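Magazine > Features > Robotics

Learning to let go: a grasping study puts its effort into soft packaging

A foam cube is an easy thing for a robot to pick up. Its shape is known, its surface is uniform, and it returns to form when released. Put the same cube in a loose plastic film and the problem changes. The film slides over the contents, reflects light into the camera, and wrinkles in a different way each time it is touched. A policy trained on bare objects will often close its fingers on the film alone and lift nothing else.

The manipulation group at Mimivside, a research lab with a small workshop in Erulby, has spent most of its time since November on this class of object. Its method, called Vistorus, is a way of training a grasp policy from human demonstrations recorded with hand-held grippers. The demonstrator holds the tool, does the task, and a wide-angle camera on the tool records what the fingers meet. No robot is present during recording. The learned policy is transferred afterward to an arm fitted with the same fingers.

Hand-held collection is well established. What Vistorus changes is the part of the recording that counts. In the usual approach, every moment of a demonstration carries the same weight in training. A reach across a table may last several seconds, and the closing of the fingers a fraction of one. The policy therefore becomes very good at reaching. Samira Awwad, who leads the group, regards this as a bookkeeping error with mechanical consequences.

"The loss goes down nicely and the gripper still tears the bag," she says. "Most of what it is being scored on is travel through empty air."

Vistorus divides each demonstration into segments by the width of the jaws and the rate at which that width changes. Segments in which the jaws are nearly still receive a low weight. Segments in which they are closing, holding or opening under load receive a high one. The weights are computed from the recording itself, with no hand labeling. A second model, trained on short clips around each closing event, predicts whether the surface in contact is moving with the object or sliding over it. The group calls this the slip head. At run time its output can slow the fingers or call for a second closing.

The demonstrations were recorded in furnished corners. Awwad's reasoning is that a policy which has seen only flat, gray tabletops treats the background as a constant, and soft packaging is hard enough to separate from its background already. Blankets, plush fabrics and quilted mats were included on purpose, along with low furniture that limits the angle of approach. White packages were recorded against white surfaces, and clear bags were left close to the target.
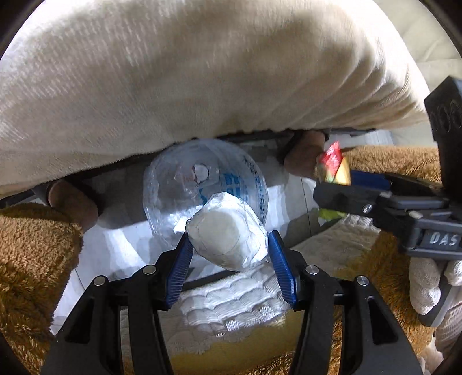 Photo: Mimivside

Two grippers at work in one space add a further difficulty. A tool holding its own item can move into the other camera's view, and a policy that has not met this before may treat the second tool as an obstacle or, worse, as a target. The training set has a total of 1,451 demonstrations, of which 298 were recorded with two tools. In those, each camera's view is handled as a separate stream, and the streams are aligned by time afterward. The two-tool recordings are not weighted more heavily than the others.

Testing was done on a single arm. The objects were kept out of training and fell into three groups: rigid items in film, soft items in film, and small sealed packets. A trial was counted as a success if the item was lifted, carried to a tray and released without a visible tear in the wrapper. The baseline was a policy of the same size, trained on the same demonstrations with equal weights and no slip head.

On rigid items the two policies could not be told apart. On soft items in film, Vistorus succeeded in around 80 percent of trials, and the baseline in fewer than half. Packets fell between the two. The group looked closely at the failures and found that the baseline's were mostly of one kind: the fingers closed on a fold of film, the width reading suggested a full grasp, and the lift began too early. Under Vistorus this was uncommon. Its failures came mainly from squeezing too long, as the slip head kept reporting motion that was only the wrapper settling.

A separate test removed the slip head and kept the weights. Most of the gain on soft items remained. Awwad had expected the reverse, and the paper gives the result a full section. It suggests that much of the information about slip was already in the demonstrations, in the way people close, pause and close again, and that equal weighting had been averaging it away.

The weighting has a cost. With less attention paid to travel, the arm moves less smoothly between grasps, and on longer carries it sometimes takes an indirect path. The group's present fix is to hand the travel phase to a conventional planner. This works when the tray is in a known place and poorly when it is not.

Other limits are plain from the design. The jaw width signal depends on a clean calibration of each tool, and a tool with worn pads reports a firmer grasp than it has. The camera sees the outer faces of the object and very little of the contact itself. Wet packaging was left out of the study, as were items heavy enough to pull the film taut under their own weight. There is no force sensor in the fingers. Adding one would probably help, Awwad says, but it would also make each tool more expensive and more fragile, and the number of tools in use has so far mattered more to the lab than the quality of any one signal.

An outside check is under way. Chidiac, a contract packing firm, is running the released policy on its own returns line, where the items arrive in whatever state the customer left them. The firm uses different arms and a different camera mount, so the policy had to be tuned on a small set of local recordings. Results from that work have not been reported.

The next version of the training set will add items that are partly opened. A torn wrapper gives two layers to grasp in place of one, and the present segment rule, which looks only at jaw width, has no means of telling which layer the fingers are on.

Related articles
Calibrating low-cost grippers between shifts
Why clear film defeats depth cameras
Time alignment for two-handed demonstrations
Finger pads: ridge spacing and wear
Planner or policy? Splitting the carry phase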